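Refinishing the maple cutting board

April 12, 2018

I put this job off all winter. The kitchen board had gone gray along one side and felt fuzzy whenever I wiped it down, and I kept turning it over to use the better face until there was no better face. Last week I finally took it out to the garage.

The board came with the house when we moved to Plosville. It is the butcher-block kind, made of long strips glued side by side, and it is heavy enough that I don't like carrying it up the steps. The previous owner, Barry Inskip, left it on the counter with a note that said "needs oil." That was his only note. The furnace could have used one too.

I've done this twice now with different boards and made a mess of the first one, so I'm writing down the steps mostly for myself.

Cleaning

Scrub both faces with coarse salt and half a lemon, rinse, and stand the board on its edge to dry. I gave it two days. The first time I did this I gave it one night, and the sandpaper clogged up almost right away. Don't lay it flat on a towel. One side dries faster than the other and you can end up with a board that rocks.

Onions are the hard part. Salt and lemon took care of most of the smell, and baking soda paste did the rest. I don't use bleach on anything I cut bread on.

Sanding

I started with 80 grit by hand on a cork block, then 120, then 220. A power sander would be quicker, but mine leaves little swirls that I only notice after the oil goes on. Go with the grain the whole way. If there are deep knife marks, you don't have to chase every one of them. I left a few near the corner where I always cut squash.

After the 220, wipe the board with a damp cloth and let it dry. The grain stands up and it feels rough again, which is annoying when you've just spent an evening making it smooth. Go over it once more lightly with the 220 and it stays down much better after that.

The sanding took nearly 4 hours altogether, spread over two evenings. My sister-in-law Isla Urquhart thinks I should have bought a new board, and she may be right about the money. I had the sandpaper already, though, so all I paid for was oil.

Oiling

Plain mineral oil from the drugstore is fine. I used the food-grade kind. Warm the bottle in a bowl of hot water, pour a puddle in the middle, and spread it with an old T-shirt. Do the edges and especially the ends, where it soaks in fastest. Leave it overnight, wipe off what's left, and do it again the next day until it stops drinking it up. Mine took three coats.

What surprised me was how differently the strips in maple can color. Before I sanded I would have told you a board like this was all one shade. Some strips are pale cream and others are closer to honey, and a clean surface lets you see it. 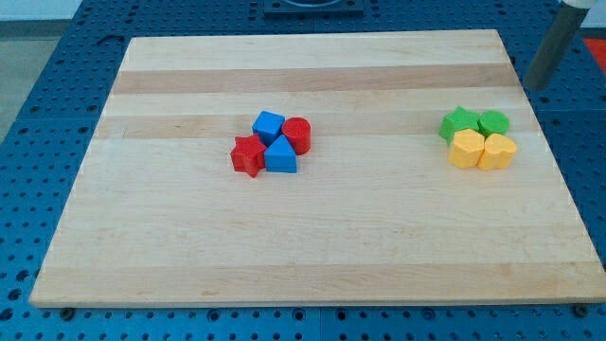
Keeping it up

Once a month is plenty for oil, more often in winter when the heat is running. I rub in a little beeswax mixed with the oil when I remember to, one part wax to four parts oil, melted in a jar set in a pan of water. A small jar lasts me until June or so.

Wash it by hand and dry it right away. No dishwasher, and no soaking in the sink. If water beads up when you splash it, the board is fine. If it leaves a dark spot, get the oil out.

I still have the small board with the crack in it. I've read that you can glue those and clamp them, but I don't have clamps long enough, so it's sitting on top of the freezer for now.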